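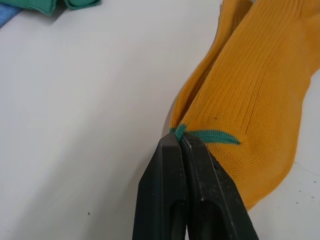
I have been trying to get the town of Enalmont to care about its odd socks for going on six years now, and this winter it looks like I finally have a building to do it in. The Odd Sock Exchange opens its doors in December in the old Stovis shoe shop on Haldane Street, and yes, this is the official announcement, and yes, I wrote it myself, so please forgive me if it wanders. You know the kind of sock I mean. A mustard-yellow one on a white tabletop, perfectly good, plenty of life in the toe, and no idea where the other one went. I have a drawer of those at home. I bet you do too! My plan is to get all of our drawers into one room and see what we can match up, what we can mend, and what we can turn into something else.

Home | News | What's On | Get Involved | Shop | Contact

FOR IMMEDIATE RELEASE

Odd Sock Exchange to Open on Haldane Street in December

Print this page | E-mail this to a friend

So what are we? We're a free swap shop and mending room for socks, mittens, gloves and anything else that comes in twos and ends up as a one. You bring in your singles, washed please, and you leave with somebody else's. If you find a true match, wonderful, we ring the bell by the counter (I bought the bell before I bought any chairs). If you find a near match, I'd say wear it anyway. I haven't worn a proper pair since spring and my feet have not complained.

We already have 700 socks sorted and on the shelves. Those came from the collection boxes that have been sitting at the library, the laundromat and the bus station since the summer. Sorting them took up my dining room, then my hallway, and for one bad week my bathtub. They are arranged by color first and then by thickness, which I know some people will argue with. My sister wanted them by size. I tried it by size. You end up with an enormous gray heap in the middle and you can't find anything, so color it is, and there will be a little size tag pinned on the cuff of each one.

Out of that lot I have made 152 pairs so far, counting only real ones, same maker, same pattern, same length. I was amazed by that number. A whole lot of people in this town have apparently been buying the same navy blue with the red heel, and losing the same one out of every set.

The mending table

The part I'm most excited about is the big table at the back, where we'll be teaching people to darn. I learned from my grandmother, who used an old light bulb inside the heel, and I still think a light bulb works better than the wooden mushroom, although we have mushrooms as well for the nervous. The beginner class is on Wednesday evening at half past six and it runs until people want to go home. There's room for 30 at a squeeze. It would be more comfortable with fewer, so if you can come to a daytime session instead, please do.

You'll learn a plain woven darn first, on a heel or a toe, with wool a shade brighter than the sock so you can see what you're doing. After that we go on to the Swiss darn, where you follow the knit stitches along with your needle and it comes out nearly invisible if your eyesight is good and your patience is better. I'll show you how to deal with a thin spot before it turns into a hole. I wish I had been taught that part first, it would have saved me a basket of socks over the years. Wool, needles and mushrooms are all supplied. Bring your own scissors if you're fussy about scissors. I am.

If darning sounds like too much, there's also a corner for cutting up the hopeless ones. Wool socks make lovely wrist warmers (chop off the foot, make a slit for the thumb, hem it). Thick cotton ones make dusters, and you can fill a long one with rice for a draft stopper, though you want to double it up or you'll be finding rice until Easter. Kids can make sock snakes and sock horses. I have a big jar of buttons for eyes and it's first come, first served on the green ones.

How we got the shop

People keep asking me about this, so I'll tell it. The Stovis shop had been closed for quite a while, and I used to walk past it every day on the way to the bus with my nose practically on the glass. It still has the old fitting benches and the sloped footstools, and the wall at the back is all shoe shelves from floor to ceiling. I kept thinking that a shelf made for a shoebox would hold a whole stack of folded socks. I wrote to the owners three times. The third time I knitted them something and put it in with the letter, and they phoned me the next morning.

They're letting us have the place through the winter for $990, heat included, which is very kind of them, as the windows let in a fair amount of weather. We raised it with a bake sale, a raffle and a sponsored walk in mismatched socks from the bridge up to the Mirnivberg overlook and back. It rained the whole way. Everyone who finished gets their name inked on the inside of the cupboard door, and there's still space on that door, if you'd like to help us stay on past the thaw.

We have kept the old shop sign up too. I couldn't bear to take it down. So look for the sign that says Stovis, and then look under it for the much smaller one that I painted.

What to bring and what not to bring

Please bring socks that have been washed and dried. Any size, any age, any pattern. Baby socks are especially wanted, they vanish faster than any other kind and young families are always asking. Ski socks and work socks go quickly as well. Gloves and mittens are welcome, left or right, and it would be a great help if you safety-pinned a note on telling us where you lost the other one, as we're starting a lost and found book for those.

We can't take tights or stockings right now, there's no good way to match them and they tie themselves into knots. We can't take slippers either. I did say yes to slippers at the start and I regret it. If yours have holes, bring them anyway, the holes are what the back table is for. If they're more hole than sock, those can go into the stuffing bin, and from there they'll fill cushions for the fitting benches.

You don't have to bring one to take one. If you need warm socks this winter, come in and choose some. There's no form to fill out and I won't ask you anything, other than whether you've seen the striped ones, because I'm quite proud of the striped ones.

The opening

On opening day we'll start at ten in the morning with coffee and cinnamon buns, and at eleven we'll hold the first Great Match. Everybody gets handed one sock at the door and has to find whoever is holding its partner. I tried this out at a birthday party and it took much longer than I had expected and got very loud, so I think it'll go well. Matching prizes for the first pair home, naturally. In the afternoon there'll be a darning demonstration on the hour, and a table for children with the button jar.

After that we'll be open every weekday from ten until four, plus the Wednesday evening class, right through the cold months. The front door sticks. Give it a good push with your shoulder at about the height of the handle, and don't be shy, everyone has to.

There is one step up at the front. The side entrance off the alley is level, and there's a buzzer that rings in the back room. Street parking is free after three. The number of the bus changes in winter but the stop doesn't, it's right across from us outside the bakery.

For newspapers, radio and anyone with a blog

You're welcome to come in ahead of the opening and have a look around, and I'm happy to talk about socks for as long as your tape holds out. Mornings are best. If you want to film the darning, let me know the day before so I can pick a sock with a good clear hole in it. You're free to reprint any of this, in whole or in part, and please do fix my commas.

I'd also love to hear from anyone who used to work at Stovis or bought their school shoes there. I'm putting together a wall of memories beside the fitting benches, and so far it's mostly mine. Letters can be dropped through the shop door on Haldane Street or left in the sock box at the Enalmont library, just mark the envelope so it doesn't get sorted by color.

Print this page | E-mail this to a friend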